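Floor Care > Hardwood > Spot Repair

Taking Heel Scuffs and Shallow Scratches Out of a Finished Floor

By Jiahui Zheng
April

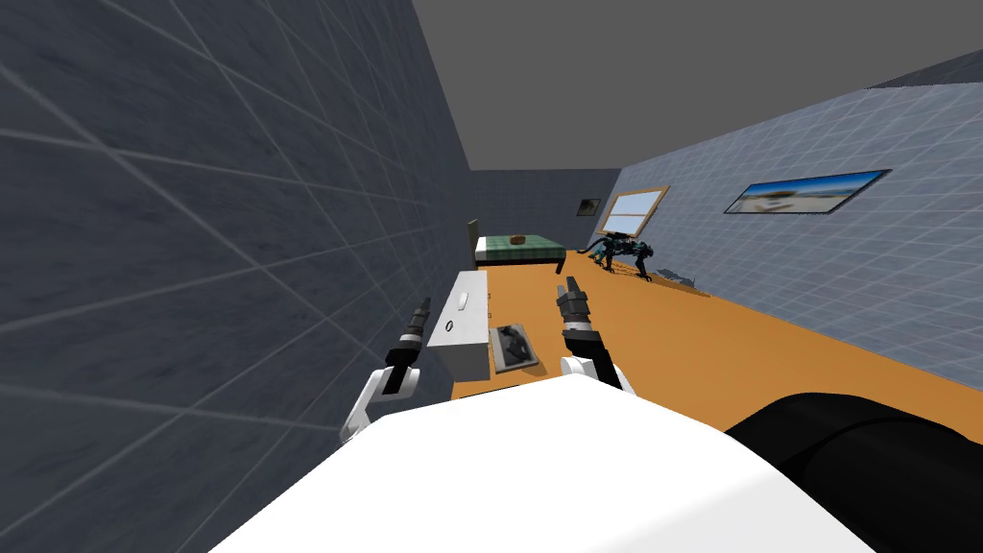
Jianhua Jia writes that mineral spirits left a dull ring on a waxed floor, and asks whether the scuff should be buffed dry first. Yes. On wax, buff dry with a white pad and use solvent only if the mark remains. Re-wax the spot afterward.

For polyurethane, the order is as follows. Vacuum the area. Wipe with a damp cloth and let it dry for 40 minutes. Rub the scuff along the grain with a clean tennis ball, light pressure, no more than 3 passes. If a gray line is still visible, it is a scratch in the finish and rubbing will not remove it.

Fill finish scratches with a matching blend stick. Level with a plastic card held nearly flat. Wait 4 hours before walking on it.

Scratches that catch a fingernail go through to the wood and need stain before topcoat. Test the color inside a closet. Do not use steel wool under a water-based topcoat; fragments left in the grain will rust.

Filed under: Floors, Scratches & Scuffs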